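Shoshana Haverford had over 229 hours in the logbook when she took the mail contract out of Tostden. The route was a loop: Tostden to Grarklow, Grarklow to Park, and home before dark. The airplane was a Tutico, a single-engine high wing with a heater that worked on the left side only.

She learned the route by its smells. Grarklow was cut hay in summer and diesel the rest of the year. Park had a bakery two streets from the runway.

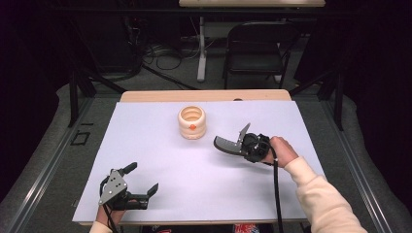 ## Grarklow

In May the wind came up early. She was ten miles out when the oil pressure needle began to sag. It didn't drop. It went down a little, stayed there, and went down a little more.

She tapped the glass the way her father used to. Then she pulled the power back and called Grarklow.

"Tutico 1411, ten south, I'd like to come straight in."

"Wind's across the runway," the man on the radio said. "You know that?"

"I know that."

There were four sacks of mail behind her and a box of chicks, and the chicks had been loud since takeoff. Now they were quiet. She didn't like it. She trimmed the nose down and looked for fields on the left, where the ground was flatter.

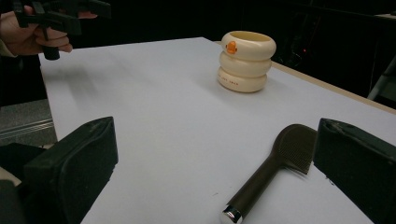
The needle was in the red by the time she crossed the grain elevator. She left the engine alone. She had enough height to glide from there, and she wanted it in case the crosswind was worse than he said.

It was worse. She put the left wing down and held the nose straight with her foot until her leg shook. The left wheel touched, then the right, and she let it roll all the way to the fuel pump before she shut down.
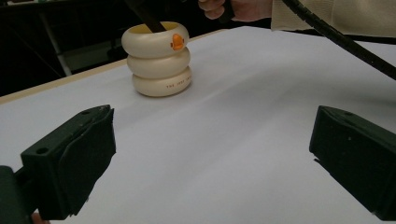 *Orange duck on the top ring.*

The mechanic found a cracked oil line. He held it up to the window and bent it to show her the split.

"Another few minutes," he said, and didn't finish.

"How long for a new one?"

"Thursday."

She carried the chicks inside and set the box by the stove. One of them started up again, and then all of them did. She signed the mail over to the truck driver, wrote the landing in her logbook, and asked if there was any coffee.

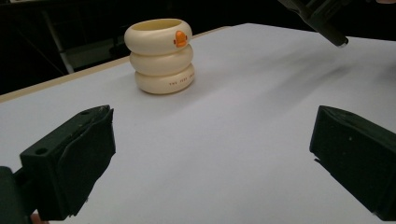 *Three rings, open at the top.*

The truck got to Park at nine that night. She rode along with the box on her knees.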